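Bin and Block Sorters Wanted, Wurndale

5 min read
14 shares · 3 comments

We are looking for a few patient, careful people to join us at our Wurndale unit this winter, and if you are the sort of person who can't walk past a crooked pile of books without straightening it, we would very much like to hear from you. The work is part-time, the building is warm (warmer than it used to be, now that the loading door shuts properly) and you don't need any experience at all.

Flotetex lends out sorting and handling sets, which are metal bins and coloured blocks that go off to colleges, training centres and small workshops for weeks or months at a time. Then they come home again, usually all mixed together and in need of a good going-over. We have 314 sets on the books at present. Most of them are out during the autumn and a great many come back to us in December, so that is when the shelves fill up and we start wishing for more pairs of hands.

What you would be doing

The heart of the job is checking, cleaning and putting right. A set arrives on a trolley, you tip the blocks out on the bench, wipe them down, look at the corners and edges, and put them back by colour in the quantities on the card. Red and green are the colours you will see most of. We do have a yellow set, which lives in Dalville and comes to visit us now and then.

After the blocks come the bins, and these take a bit more thought. They lead a hard life. Blocks get dropped in and dragged out all day long, and the metal shows it sooner or later. A bin with scrapes along a sloping side and cloudy scuffs over the floor is perfectly good for lending, and we'd never ask you to polish it back to new. What we want you to notice is chipping that has left a rough edge, or tape along a seam that has wrinkled and begun to lift at the ends. Run a gloved finger slowly along the join and you'll soon get the feel of it. If you aren't sure, put the bin on the low shelf and ask. We all ask, all the time, and the kettle is next to the low shelf for that very reason.

You would also be helping with the room itself: sweeping under the benches, keeping the labels readable, stacking the empties, and hunting for the stray block that has ended up under something heavy. 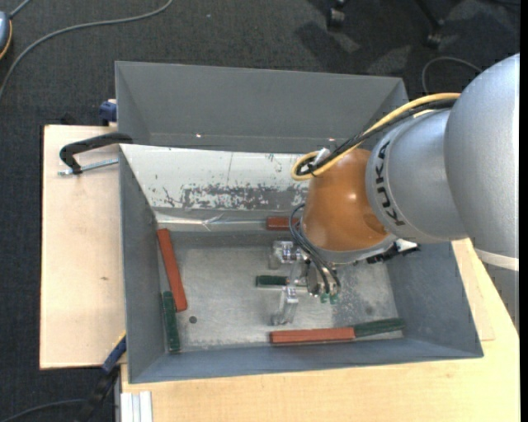
Who would suit it

Someone steady, really. We've had students, retired people, a former baker and parents who wanted something for school hours, and they have all got on well. You should be happy standing for a good part of the shift, although there are stools, and able to lift a bin on to a bench at waist height. The heavier ones we lift in pairs.

You'll need to be able to tell red from dark green under indoor lighting. If that is difficult for you, please do still get in touch, as there is plenty of packing and label work where colour doesn't come into it, and we would be glad to arrange the shifts to fit.

A neat hand is useful for the cards. A love of the radio is useful too, and you should know that the choice of station goes by rota and is taken quite seriously.

Hours and place

Shifts run from nine in the morning until one, or from half past one until five. Most people do three or four a week and we try hard to keep them the same from one week to the next. We have 7 places to fill, and the first 30 days are a settling-in period during which you'll always be working beside one of the regular team.

The unit is at the far end of the Tan building, past the tyre place and up the ramp. There is parking at the back and a bus that stops at the bottom of the road, number 65, which is fairly reliable in the mornings and a little less so by teatime. If you are relying on it to get home, tell us and we'll let you slip off a few minutes early.

Gloves and aprons are provided. Please bring flat, closed shoes and a jumper you don't mind getting dusty.

How to apply

A short letter is all we ask for, by post or handed in at the Wurndale counter. Tell us a little about yourself, which shifts you could manage and when you could start. No CV is needed, though we'll happily read one if you have it ready. We'll invite you in to see the room, have a cup of tea and try your hand at putting a set in order for half an hour or so. Everybody who writes will get a reply.

3 comments · Share this post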